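September 3, 2021

Long one today, writing this before I forget which hand did what. Tea gone cold twice.

Back on the hand comparison. Spent the first hour of the morning on nothing but the controller, which had decided overnight that the left wrist was somewhere it wasn't. Re-homed it. Re-homed it again. Third time it took. Wrote the offsets on the back of my notebook this time, as the last lot were on a sticky note and I've no idea where that went.

So the question for the week is still whether we stay with the Rornik hands or go back to the Curnena two-finger grippers for the plate job. On paper the grippers win. Fewer things to go wrong, fewer wires, and they close when you tell them to. But they're rotten at anything flat. A plate lying on a table is about the worst thing you can give them — they either skid over the rim or shove the whole thing along until it hits the wall. Did that all through April, don't want to do it again.

The hands are slower and fussier and I like them more. Trying not to let that leak into the scores.

Finally got going before lunch. Both arms up at the ready pose, fingers to the ceiling, palms in. Pink plate at the back on the left, then straight into runs.
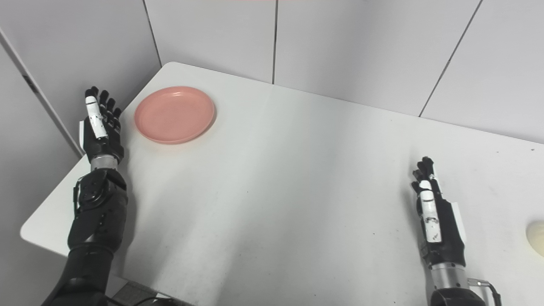
Ready pose, both hands up. Pink plate back left.

Total for the day 25 runs, left hand only, right just parked. 11 clean lifts. Not great but better than I was expecting after the wrist nonsense. Most of the misses were the same miss: fingers get under the rim all right, thumb comes down late, plate tips and slides off the fingertips. Twice the thumb came down early instead and just pressed the plate into the table, motors whining away. Stopped it both times by hand.

Changed the thumb timing after run nine. Helped for a bit. Then I got greedy and sped up the approach as well, so now I can't say which change did what. Stupid. One thing at a time tomorow, write it on the wall if need be.

Camera is the other half of it. The Ibarra one on the head sees the pink plate fine, good strong edge, no trouble. Pale things on a white table in that corner are another matter. Tried turning the exposure down and the edges came up a bit, but then the shaded side on the left goes muddy. Might try a dark mat. Don't really want to, feels like cheating, and the kitchen tests won't have a mat.

Also the Cevalex controller still drops the odd finger message. Log had 1,942 lines for the afternoon block where there should have been 2,005. Could be nothing, could be exactly why the thumb is late. Need to line up the gaps with the failed runs and see. Started doing it, eyes gave up.

Right hand thumb looking scuffed, black marks all over the white bit. Cosmetic I think. Check the pad underneath anyway. Table wants a proper wipe too, specks and smudges everywhere and I'm not having the camera pick those up as well.

Tomorow:
thumb timing only, approach speed back to the old value
same number of runs, same plate, same spot
line up the log gaps
then swap the left over to the Curnena gripper, if the adapter plate fits, which last time it didnt without filing

Shoulders ache from leaning over with the stop button. Need a longer lead on that thing, have said so in here before I'm sure. Off to find food.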